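Home | Travel topics | Transport | Places | Contributors

Reading time: 3 minutes

Overnight ferry travel

Overnight ferry travel is the carriage of passengers by ship on a scheduled service that departs in the evening and arrives the following morning. It combines transport with lodging and has long been used where a sea crossing is too long for a day boat and too short to justify a cruise. Travellers commonly choose it to save the cost of a hotel or to bring a vehicle with them.

Origins

Night crossings grew out of the mail trade. Steamers carrying letters and parcels left port after the close of business so that their cargo could be sorted on the way and delivered at breakfast. Passengers were at first a secondary concern and slept on benches in a shared saloon. Private cabins appeared as railway companies began to sell through tickets and to compete for travellers who expected a bed. The arrival of the car ferry changed the layout of the ships, with vehicle decks taking up the lower part of the hull and cabins moved above them.

Accommodation

Most overnight ferries offer several grades of accommodation. The cheapest fare usually covers deck passage, under which the traveller has no assigned place and may sleep wherever the crew permits. Reclining seats are sold at a small supplement and are arranged in rows in a darkened lounge. Cabins range from four-berth inside rooms with bunk beds to outside rooms with a window and a private shower. On older vessels, cabins near the engine room are noisy, and regular passengers tend to ask for a berth amidships on a higher deck, where the motion of the sea is felt least.

Boarding and routine

Foot passengers are generally asked to check in at least 30 minutes before departure, and drivers earlier. Once the ship has sailed, the vehicle deck is locked and cannot be visited until arrival. Travellers are therefore advised to carry a small bag with nightclothes, medicine and anything needed for the morning. The restaurant and bar are busiest in the first 3 hours of the voyage. A wake-up announcement is made before docking, often well before sunrise in winter.

The Imdale–Talpur service

A frequently cited example is the night route between Imdale and Talpur, operated by the Zikari line. The crossing covers 300 kilometres and leaves Imdale at 9 p.m. throughout the year, except for a maintenance break in December. The vessel on the route, the Findurer, has berths for 477 passengers — a modest number by the standards of the trade. Its forward lounge was kept in its original form during a refit and remains popular with travellers who have not booked a cabin.

The travel writer Si-eun Gil devoted a chapter to the route in her book on slow journeys. She described the hour after midnight, when the shops had closed and the corridors emptied, as the most agreeable part of the trip, and judged the coffee poor. Sobia Sial, a historian of coastal shipping, has argued that the service survived the opening of an airport at Talpur largely on the strength of its freight, with passenger fares meeting only part of the running costs.

Decline and renewed interest

Low-cost air travel and new bridges and tunnels led to the closure of many night routes. Those that remained were often the ones supported by lorry traffic or by public funding for island communities. Interest has since returned among travellers who prefer not to fly, and some operators have refurbished cabins and added pet-friendly rooms. Critics note that older ships burn a great deal of fuel for each passenger carried, and that comparisons with flying depend heavily on how the ship's fuel use is divided between passengers and freight.

Related articles

Sleeper train
Deck passage
Island-hopping
Seasickness
Port of Talpur

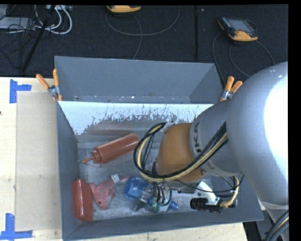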